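Subject: Re: placemats, am I fussing over nothing?
From: Lena Górecki
To: Jurkwood Home and Table list

Nives Leone wrote in May:

> Hello all. We've finally put our good table in the front room and I'm
> terrified of it. Plates straight on the wood or mats under everything?
> My mum had cork ones and they went crumbly. My sister says woven ones
> trap crumbs and slide about. I don't want a tablecloth, I bought the
> table to look at it! What do the rest of you do on an ordinary night,
> not Christmas?
>
> Also, does the stripe go up and down or side to side? I've changed my
> mind three times.
>
> Nives

Nives, you are not fussing over nothing, you've picked my favourite subject! I've been meaning to write to the list about mats ever since we changed ours, and you've given me the push.

First the table, because the mat has to suit it. Pale wood is lovely and very forgiving on colour, but it shows you every bit of light in the room. Mine gets a white patch of glare on it and half the grain disappears, then you walk round to the other side and it's all back again. I spent the whole first month moving my chair to look at it from different spots (my husband thought I'd lost something).

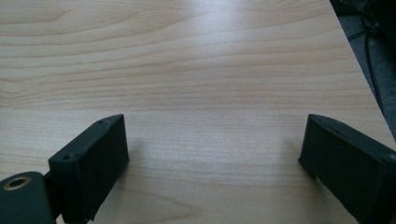 So I understand not wanting a tablecloth. You pay for grain and then you cover it up - madness. A mat gives you a patch of protection where the plate and the fork go and leaves the rest of the wood to be admired. I'd also say go for a mat a bit darker than the wood, or at least greyer. I tried a honey-coloured set from Grundstead first and they vanished. From the doorway it looked as though we'd spilled something large.

What we have now is a flat woven sort of thing, a brownish grey with white stripes, and I'm so pleased with it. The stripes are thin across most of the mat and then get broad at one side, so it looks different depending on which way round you lay it. It came from the Testa shop, the one next to the shoe repairer, and I bought 6 without stopping to think where I'd keep them.

Here's how I'd go about it in your shoes:

1. Lay one mat down on its own with nothing on it and leave it there for a day. Look at it from low down as well as standing up. You sit at a table, after all, and a fine rib with stripes over it does a funny shimmery thing when you see it nearly side-on. I love that. Viola Caputo can't bear it and says it makes her eyes swim, so do check before you buy the set.

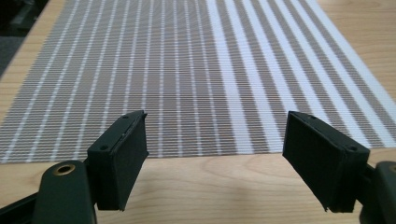
2. Square it up to the table edge, then decide you don't care. I line ours up when people are coming and otherwise it goes where it lands.

3. Try a plate on the mat and the same plate on the bare wood. This was the thing that settled it for me! We've got plain white round ones with a thin dark rim, and I'd never thought much about the rim until I put one on the stripes and one on the wood. On the wood it looks very crisp and a little bit lonely. On the mat the rim holds its own against all those lines, and dinner looks like an occasion even when it's toast. Have a play with where it sits, too. It doesn't have to be dead centre.

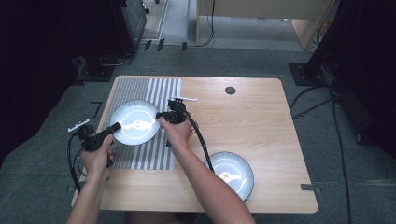 Jurkwood Home and Table Club - Everyday Settings Group

4. Then do the crumb test. Your sister is right that weave holds crumbs, I won't pretend otherwise. I take ours to the back step and give them a good shake, then a wipe with a damp cloth, and lay them flat to dry. Never rolled! I rolled one once and it spent a fortnight trying to be a tube.

5. For sliding, a square of that rubbery shelf liner underneath works a treat. Cut it smaller than the mat so it doesn't peek out.

As for which way the stripes go, I'm firmly in favour of running them away from you, from your lap towards the middle of the table. It makes a small table feel longer. And if your mat has a plain side and a busy side like mine, put the broad white stripes on the right, under the glass, and let the fine ones go behind the plate. Look closely at the weave while you're at it, it's full of little pale dashes that you miss completely from standing height. 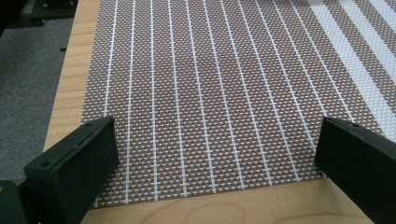
The weave up close, thin white lines and the start of the broad ones.

Bring one of yours along at 11 next time and we'll try it against mine. I'd love to see what you've picked, and I'm after a second colour for winter in any case.

Lena

Comments

Trí Diệp
Stripes side to side in our house, sorry Lena! But I'm going to turn one round tonight and see.

Purificación Moya
Seconding the shelf liner. I had Praltina mats for years and they skated everywhere until I tried it.

Nives Leone
Thank you so much, this is exactly what I wanted. One mat is down and I've already been in to look at it twice. Do you put one under the serving dish as well?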